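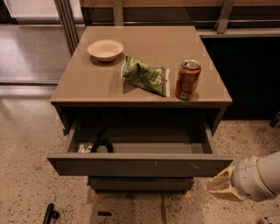 Gallery: Good Practice for Drawer and Cabinet Tasks

Ninstead maintains this page as a companion to its Household Manipulation Practice Guide. The notes apply to all sites that run arm-based work with domestic furniture, and take effect in February.

Image 1. Nightstand, upper drawer open, with the two-fingered gripper at the front of the drawer. A bowl, a snack bag and a soda can stand on the top. Section 5 of the guide applies: drinks containers used as task objects must be empty before the arm is enabled, and their placement is entered in the session sheet.

Cables inside drawers, such as the coiled black one in this unit, are to be listed as contents and must not be connected to any supply. Small scraps of paper or packaging are recorded in the same way.

Operators should approach a drawer front at reduced speed and confirm that the lower drawer is closed before the upper one is moved. No person may reach into an open drawer while the arm is enabled.

Floor items within reach of the base are to be cleared or noted before each run. Units are inspected for wear after every 200 cycles.

Text reviewed by Marilou Buenaventura and Ramil Dumlao, Jan 14, 2022. Requests for changes should be addressed to Aileen Tan, Practice Office, Ninstead.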